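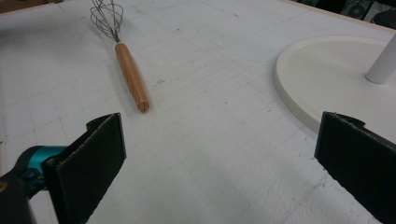
Plondgate Balloon Whisk, wooden handle: long-term review

Plondgate sells this whisk in two lengths. The one under review is the longer, bought at full price from Sultenden Kitchen Supply in May and used most days up to the date of writing. It replaced a sealed-handle steel whisk that had begun to collect water inside the grip. The two were run side by side for the first month, so some of the comparisons below are with that older tool.

Construction

The handle is a plain turned cylinder with no rubber sleeve and no hanging loop. The lack of a loop is a nuisance if you keep tools on a rail. It has to stand in a jar or lie in a drawer, and in a drawer the head takes up a good deal of room and catches on anything with tines.

The wires enter the handle as a single bundle, and the joint is filled. Plondgate does not state what the filler is. On our sample it was flush on arrival and slightly proud of the wood on one side after the first few weeks, which suggests that the wood had shrunk a little. It has not moved since. None of the wires can be turned or pulled by hand.

The leaflet gives the wire count as 13. Higher counts put more air into thin liquids and clog sooner in thick ones, and this one sits towards the fine end of what is sensible for general use.

Balance and grip

Most of the weight is in the handle. With the forefinger laid along the wood the head feels light, and changes of direction are easy. Held in a fist, as one might for a stiff batter, the diameter is on the small side and larger hands may tire. A wet hand does not slip on it as badly as on polished steel. A greasy one does.

When left in an empty mixing bowl the whisk stays put. In a narrow saucepan the handle outweighs the head and it will tip out on to the hob if let go. This happened more than once and is the main complaint after the lack of a loop.

Egg whites

Two whites at room temperature in a steel bowl came to soft peaks quickly and with little effort. The older whisk, with fewer and stiffer wires, took noticeably longer. There was no difference in the finished foam that could be seen or tasted once it had been folded into a sponge.

Cream

400 ml of double cream is a fair amount to whip by hand, and it shows up any weakness in the wire. The loops flexed more than expected as the cream thickened, then sprang back to shape. It is easy to stop at the right point, as the drag on the hand rises steadily. Past soft peaks the cream packs into the centre of the head and has to be knocked out on the rim of the bowl.

Sauces

Results here were mixed. A white sauce made in a wide pan came out smooth. In a small pan the rounded head does not reach the angle between base and wall, and flour was left behind in a ring. A flat whisk or a wooden spoon is the better tool for this, and the same would be true of any balloon whisk of this size. For custard we ended up using the Pudel flat whisk already in the drawer.

Salad dressing and mayonnaise were both fine. The fine wires break up oil well. The length is awkward in a small bowl, and the bowl needs a damp cloth under it.

Thick mixtures

Not recommended. Muffin batter was manageable. Bread dough, even a wet one, fills the head at once and bends the outer loops. One of them now sits slightly out of line with its neighbours. It was pressed back by hand and has stayed usable, though the shape is no longer even.

Cleaning and care

The leaflet says hand wash only, and this should be followed. Dried egg comes off after a short soak of the head, but the handle should be kept out of the water. Standing the whisk head down in a tall jug with just enough water to cover the loops works well. Dry it straight away and leave it lying flat. Stored upright while damp, water runs down the wires and settles at the joint.

The wood had gone rough by the second month. A light rub with fine paper and a coat of food-safe mineral oil brought it back, and this has been done once more since then. The oil needs a night to soak in before use. Anyone who does not want to look after the handle should buy steel.

There is no rust on the wires. There was faint spotting near the joint in early summer which came off with a nylon scourer and has not returned.

Compared with the Meredith

The Meredith whisk, also stocked by Sultenden, is the obvious alternative. It has a steel handle with a loop and goes in the dishwasher. Its wires are thicker, it copes better with batter, and it is slower with whites and cream. It is also colder to hold and heavier overall. For a kitchen with only one whisk the Meredith is the more practical choice. The Plondgate is better at the light jobs that a balloon whisk is made for.

Spares and guarantee

The guarantee runs for 2 years and covers the joint and wires but not the wood. No spare parts are offered.

Verdict

Good for eggs, cream and dressings. Average for sauces, poor for anything heavy. Needs hand washing and occasional oiling. Four out of five.

Last updated 21st September. The whisk is still in use and the entry on the joint will be revised if it moves again.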